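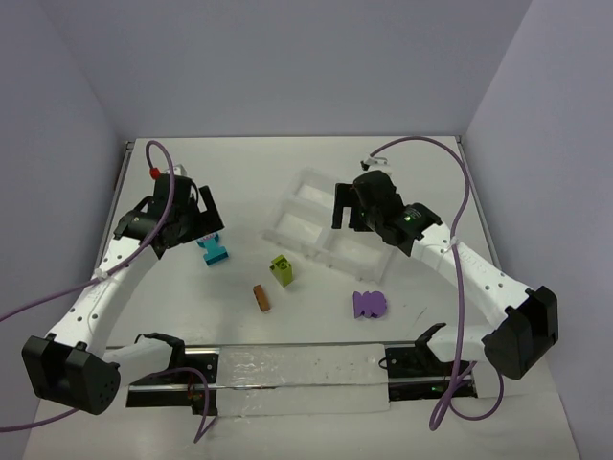
Grey would make the reading room look like a waiting room, a reader from Rultedon wrote to us after the August issue, and she asked if the decision can still be changed. It can, until the paint is ordered. We received 83 answers to the colour question and most of them were against the old yellow, but they did not agree on what should come after it.

The money is clear at least. We have 3000 euros for the walls and the lamps together. The offer from Baert is 2000 for painting, with two coats and the repair of the cracks near the window. Clomel was cheaper, but their price did not include the ceiling, and the ceiling is the worst part -- you can see the old water stain from the door. What remains will go to the lamps over the long tables.
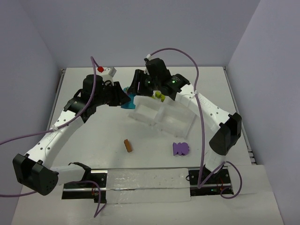 A colour on a small card is very different from the same colour on a whole wall. On the Havow card, which has 21 greys, the warm ones looked friendly in the shop and rather brown when we held them up in our room in the afternoon. Our tables will be repainted matt white, so the wall has to go well with that. The pale lavender-grey panels around the white table in the picture are close to the tone which we like most now. It is a cool colour, but it still separates clearly from the white, and the corners of the room would stay easy to see for people with weak eyes.

Three test patches are now on the wall beside the coat hooks, with numbers in pencil. Please look at them once in daylight and once after five, when the lamps are on, and write your number in the book at the desk. The shelves on that side stay empty until the painting is done.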